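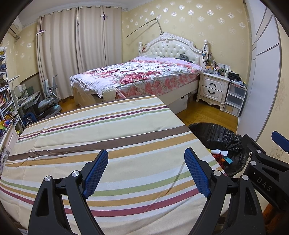 *By the Firnero newsroom | Workplace and Technology*

Wornomeck, the residential services company based in Brirska, has moved part of its housekeeping staff into a new line of work: showing machines how household tasks are done. Employees who once spent full shifts cleaning and making up rooms now spend two hours of each shift working with hand-held grippers in furnished bedrooms, where their movements are recorded and later used to train robot arms.

The program began in February at the company's Aranda site. According to a notice sent to staff, it had gathered 3,062 recorded tasks by the end of its first stage, against a target of 3,000. The tasks are ordinary ones, such as folding a blanket, straightening bedding or clearing the top of a nightstand. Each is done with grippers in place of bare hands, so that what is recorded matches what a robot can do with its own fingers.

The company chose to record in rooms that look lived in. A bedroom may hold a desk, a wardrobe, shelves of books and a bedside table crowded with bottles and cables. Supervisors have been told to leave such items where they are unless they block a walkway.

For employees, the change is felt first in the pace of the day. Room cleaning at Aranda is measured by rooms finished per shift. Recording is measured by tasks accepted, and a slow, careful attempt counts the same as a quick one. Staff have reported that the work is easier on the back and harder on the wrists and thumbs. Following those reports, the company set a rest period after each block of recording and limited the work to two blocks per shift.

Pay was the main subject of talks before the program was extended. Under the terms now in force, recording hours are paid at the rate used for staff who train new employees. Participation is by choice, and those who return to regular duties keep their previous schedule. Wornomeck has also agreed that recordings will not be used to judge an employee's speed or conduct.

The longer-term effect on jobs is less settled. The company has stated that no positions at Aranda will be cut while the program is running, but it has made no commitment beyond that point. Employee representatives have asked for written notice before any robot is assigned to rooms now served by staff — a request the company says it is reviewing.

A second group of employees will begin training on Tuesday.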